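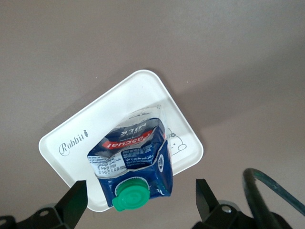

White plastic tray printed with the word "Rabbit" and a small carrot.

22 Jul 2021
By the products editor, Zirkstead

Housewares have a dimension problem. A shopper can find out the color of a serving tray in nine languages and still not learn whether it fits on the shelf at home. The listed size is usually one length and one width, with no word on where either was measured. On a tray with a raised rim, that leaves at least two honest answers: the outside edge of the rim and the flat area inside it. The first decides whether the tray goes in the cupboard. The second decides whether four mugs stand on it.

My view is that both numbers should be printed on every listing, in the same order, for anything with a rim or a wall. That covers trays, baking sheets, drawer inserts, dish racks and most storage boxes.

I went through 355 listings over the spring, all for shallow containers and trays. Only 17 gave inside and outside measurements. Another 15 gave one set and said which it was. The rest gave bare figures. Jarnum, a mid-size maker I have criticized before on other grounds, was the most consistent of the lot and labels its drawings properly. Alto publishes a drawing too, but the arrows stop somewhere in the curve of the corner, and two careful readers could differ on what they mean.

Corners deserve a line of their own. A rounded corner takes usable area away from the base, and a rectangular item that matches the inside length and width on paper may still not lie flat. Corner radius is known to the factory, because the mold cannot be cut without it. Publishing it costs one more field in a table.

The usual objection is that buyers do not read tables. Many do not. Returns desks, however, deal with the ones who guessed, and the cost of a returned item that fetches less than its own shipping is not small. Saavedra, a regional chain, added inside depth to its storage range last September and has kept the field since. I take that as a sign the work was bearable.

A second objection concerns tolerance. Molded plastic shrinks as it cools, and makers are wary of stating a figure they may miss by a millimeter or two. Then state the tolerance. Hardware suppliers have done this for decades with screws that sell for pennies.

Stacking height is the remaining gap — the amount each extra piece adds to a nested pile. I found it on nine listings, all of them for restaurant supply. Home kitchens have less room, and the figure belongs there as well.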